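Vetuston Kitchen Task Pack, Open-Door Module
4 min read

The Vetuston Kitchen Task Pack is a set of simulated household tasks for teams who must test a robot arm before it goes near a real kitchen. The Open-Door Module covers work inside cabinets and appliances, where the arm has a door on one side and shelves above and under it. It is sold as an add-on and needs the base pack.

What is included

The module contains 345 task variants, a rule file, and a written practice guide of 20 pages. The rule file is plain text, so your safety person can read it without help of a programmer. Every rule has a number, and the same number appears in the test report when the rule is broken.

Rules applied in every run

Rule 1. The arm enters the compartment only when the door is fully open and at rest.
Rule 2. No link of the arm may touch the door, the door bin or a shelf edge. Touching with the fingers is allowed only on the target item.
Rule 3. Inside the compartment the speed limit is lower than outside. The limit is set by the customer and must be written in the report.
Rule 4. If the target item is lost from the camera, the arm stops first and goes out second, by the same path it used to come in.
Rule 5. A run with any contact under Rule 2 is counted as failed, also when the item was picked correctly.

Customers ask us often to make Rule 5 softer. We keep it, and Pankaj Rawat explains the reasons in chapter six of the guide. You can switch it off in your own copy, but then the report prints "modified rule set" on the first page. 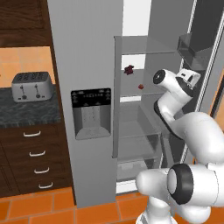
Nigam Simulation and Safe Practice Department

The refrigerator tasks use small food items on a glass shelf, and the gripper must come to them with the door bin close above it. In our experience the elbow and the wrist make more trouble than the fingers. Please check the whole arm against Rule 2, including the links that remain outside of the compartment.

Good practice before you order

Write your speed limit and your stopping distance before the first run, and do not change them after seeing the results. Keep the failed runs together with the good ones. A simulated pass does not replace the risk assessment of the real installation, and the report says so in its header.

The license is for one site and six users. Updates come in July. Questions on the rule file go to Abdelghani Mansour, questions on orders to Kamlesh Katiyar.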